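Learning to Like the Slow Part of the Day

Saturday, July 4, 2020

I have been meaning to write about evenings for a while now, and since the fireworks in Narkcombe are off this year and the street is quieter than I have ever known it on the Fourth, I suppose tonight is the night. 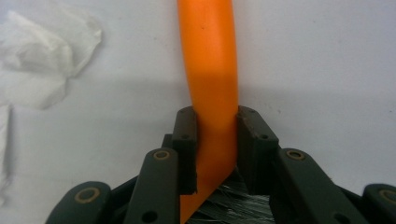 For most of my working life the hours between five and eight were something to get through. I'd come in the door with my bag still on my shoulder, start supper, open the mail, call my mother, and try to remember whose turn it was to drive to choir. I was good at it, or fast at it anyway. Then in May my office sent us all home for good, and suddenly there was no door to come in through at all! I closed the laptop at five and just sat there.

My friend Vanderleia Rezende, who I have known since our children were in diapers, told me on the phone that I should go outside and walk until I got bored. So I did. The first week I was bored by the end of the block. I kept checking my pockets for a phone I had left on the piano on purpose.

But I kept at it, partly out of stubbornness, and now I have a regular loop – down past the Lutheran church, along the creek, and back up the hill by the old Marinho bakery, which still has its sign up even though it closed before we moved here. Kelly Furtado is usually out on her porch with the radio on. We talk across the hydrangeas (hers are blue, mine refuse) and sometimes that takes longer than the walk itself. Last week she told me the whole story of how her parents met at a bus station in Itomham, and I stood there until the mosquitoes chased me home.

Supper is later now. My husband grumbled for a bit and then took up crackers and cheese at six, and he seems content with that. I read more, too. I'm on page 252 of a novel I started two summers ago, and I had to go back to the beginning because I couldn't remember who anybody was.

I don't know what fall will look like. The choir may meet again or it may not, and I do miss the altos terribly. If the drive comes back on Thursdays I'll be glad of it, but I think I'll ask to take the later shift, so I can still get my loop in first.

Kelly has just waved at me from across the street with a sparkler, so I'm going to go find my shoes.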